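# Cómo evaluar si un brazo robótico sirve para recoger la mesa

Guía de banco, parte 2: coger un objeto suelto y dejarlo en un recipiente.

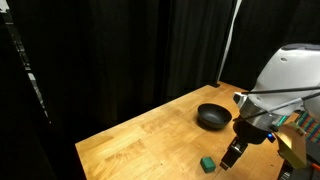 *Bloque verde, bol gris oscuro y pinza paralela sobre tablero de madera.*

La pregunta que nos llega de talleres y particulares suele ser la misma: ¿puede ya una máquina recoger una mesa, vaciar un lavavajillas o clasificar piezas al final del turno? La respuesta depende de cómo se mida. Este procedimiento reduce la tarea a su mínimo – un objeto, un recipiente, una superficie – y sirve de filtro previo. Un sistema que no lo supera no debería pasar a cubiertos, vasos o ropa.

## Antes de empezar

Se necesita:

- Un brazo con pinza paralela y su controlador.
- Una mesa estable. La madera con veta marcada es preferible al tablero blanco liso, que facilita demasiado la detección.
- Un bloque de aristas algo redondeadas.
- Un bol ancho y poco profundo, de acabado mate.
- Un fondo oscuro y uniforme, por ejemplo cortinas negras.
- Una parada de emergencia al alcance de la mano izquierda y de la derecha.

Limite la velocidad de la herramienta a 250 mm/s durante toda la prueba. Los resultados a mayor velocidad se anotan en hoja aparte y no se mezclan con estos.

## Paso 1. Fijar el plano de la mesa

Lleve la pinza cerrada a tres puntos de la superficie y registre la altura en cada uno. Si la diferencia entre dos de ellos supera 2 mm, nivele la mesa o corrija el plano por software. Los tableros de listones encolados pueden tener juntas ligeramente altas; evite tomar los puntos sobre ellas.

## Paso 2. Colocar el bloque y el bol

Ponga el bol cerca del centro y el bloque más adelante, hacia el borde próximo, con separación suficiente para que la pinza baje sin rozar el bol. No marque posiciones con cinta. En una cocina los objetos no vuelven al mismo sitio, y un sistema que solo funciona con marcas está repitiendo una trayectoria.

Cambie el bloque de lugar y de orientación en cada intento. En el laboratorio de Odiswood se usa una lista de posiciones generada de antemano, para que el operario no elija sin querer las fáciles.

## Paso 3. Aproximación y agarre

1. Abra la pinza antes de iniciar el descenso.
2. Descienda en vertical junto al bloque, con los dedos alineados a dos caras opuestas.
3. Deténgase antes de tocar la madera. El contacto con la mesa cuenta como fallo leve.
4. Cierre con la fuerza mínima que mantenga el bloque sujeto.
5. Suba y espere un segundo. Si el bloque gira o resbala, anótelo.

El error más frecuente en esta fase es de giro: la pinza baja en el punto correcto pero pisa una esquina. Conviene registrarlo como categoría propia.

## Paso 4. Depósito

Desplace el bloque por encima del borde del bol y suéltelo a baja altura. Se considera válido si queda dentro y el bol no se ha movido de forma apreciable. Un bol oscuro complica la estimación de profundidad: con poca luz, algunas cámaras no distinguen el interior de la sombra exterior. Repita una parte de los intentos con iluminación lateral.

## Paso 5. Registro

Haga 300 intentos repartidos en 6 sesiones. Para cada uno:

| Campo | Valor |
|---|---|
| Agarre | correcto / giro / vacío |
| Depósito | dentro / borde / fuera |
| Contacto con la mesa | sí / no |
| Intervención humana | sí / no |
| Duración | segundos |

La columna de intervención es la que más información da. Un brazo que acierta casi siempre pero exige una persona delante no ahorra trabajo, lo traslada.

## Cómo leer los resultados

Hubert Steiner, que redactó la primera versión de este protocolo para Nurton, separa dos usos. En taller, con piezas iguales y luz constante, superar la prueba sin intervenciones justifica un piloto de carga o clasificación. En casa, la misma cifra dice poco: faltan objetos blandos, frágiles, mojados o apilados, y falta que el robot decida qué hay que recoger.

Nuestra lectura a día de hoy es que el traslado de piezas rígidas está al alcance de un taller pequeño que acepte preparar el puesto. Recoger una mesa después de comer, todavía no.

## Problemas habituales

**La pinza se cierra en vacío.** Revise la calibración cámara-brazo. Si el desvío es siempre hacia el mismo lado, no toque el modelo de agarre.

**El bloque cae en el borde del bol.** Compruebe que el punto de depósito se calcula sobre el centro del bol detectado y no sobre una coordenada fija.

**Los cables tiran de la muñeca.** Deje holgura para el giro completo y repita el recorrido a mano antes de reanudar.

La parte 3 sustituye el bloque por una cuchara.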